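Support > Laltness app > Syncing and data
Ticket status: Solved

Subject: Treadmill walks showing up twice in my weekly total

Opened 15 Sep 2026

Hello Laltness support,

I hope this is the right place. I did try the help pages first, and then the help pages behind the help pages, and I've ended up with a cup of tea and this form. My apologies in advance for the length, but I've found in the past that if I leave something out it turns out to be the one thing you needed.

I've had the Laltness app on my phone since July and I've been very happy with it. I use it with a Brikex treadmill in the spare room and an Inga watch, and until the last app update everything got along nicely. I'd do my walk, the treadmill would send its numbers across, and the watch would add the heart rate. One walk, one entry, a little green tick, lovely.

Since the update, every treadmill walk appears twice. The first entry is called "Indoor walk" and the second is called "Walk (other)". They have the same start time, give or take a few seconds, but the distances don't match. The treadmill one is always the longer of the two. My goal is 3,000 steps before breakfast, and according to the app I'm now flying past it while I'm still in my slippers. It would be flattering if it were true!

Here's what I've tried so far, in order:

Turned the phone off and on again. No change.
Signed out of the app and back in. No change, except that it forgot I prefer kilometres.
Removed the treadmill from the device list and paired it again. It paired on the second go, but the next walk was doubled as before.
Deleted the extra entry by hand. It goes away, and then it's back the next time I open the app.

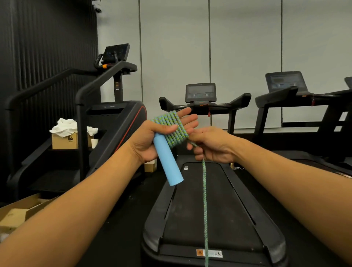

The other thing I should mention is that it isn't only walking. I do a few minutes of skipping and some stretches beside the treadmill when I've finished, and the app used to leave those out unless I started them myself. Now they get folded into "Walk (other)" as extra steps. Even winding the green and blue rope around my hand in front of the treadmill at the end seems to set it off, going by the time stamps, and my feet aren't going anywhere at that point. I wondered whether the watch was picking up my arm moving and calling it walking, but I'm no expert and I'll leave that to you.

If it helps, my phone is up to date and so is the watch. I haven't touched the treadmill's own settings, mostly because the manual is very small print. I'd rather not wipe everything and start fresh if it can be avoided, as I've got my whole winter's walking in there and I'm a bit attached to it.

Thanks so much for your patience.

Reply from Laltness Support

Hi there,

Thank you for such a thorough write-up, it saved us a good deal of back and forth. Please don't wipe anything. Your history is safe and we can sort this out without losing any of it.

The latest update switched on a setting called Auto-detect for watches that didn't have it before. With that on, the watch records its own walk while the treadmill is recording one too, and the app doesn't realise they're the same session. It also explains the deleted entries coming back, as the watch still has its copy and sends it over again.

Could you please try the following:

Open the app and go to Devices, then choose your watch.
Turn off Auto-detect.
Go back to Devices and open Data sources. Drag the treadmill to the top of the list for steps and distance, and leave the watch at the top for heart rate.
Close the app fully and wait 5 minutes before opening it again.
Delete the "Walk (other)" entries one last time.

Let us know how your next walk goes. If you see a sync partner called Laltero in the Data sources list, please turn that off as well.

Reply from customer

Good morning,

Well, I'm delighted! Auto-detect was on, just as you said, and Laltero was sitting there in the list too, though I have no memory of ever agreeing to it. I switched them both off and did everything in the order you gave.

I've now done 3 walks and each one has come through as a single entry with the heart rate attached. The old duplicates have stayed deleted. The skipping isn't counted at all now unless I start it myself, and that suits me perfectly well.

One small leftover: my badge for July still says I walked farther than I did. I don't mind keeping it, but I thought you'd want to know.

Thanks again, you've been very kind.

Reply from Laltness Support

So glad to hear it! Badges are worked out once and don't change afterwards, so that one is yours to keep. I'll mark this ticket as solved, but replying here will open it again any time in the next 2 weeks.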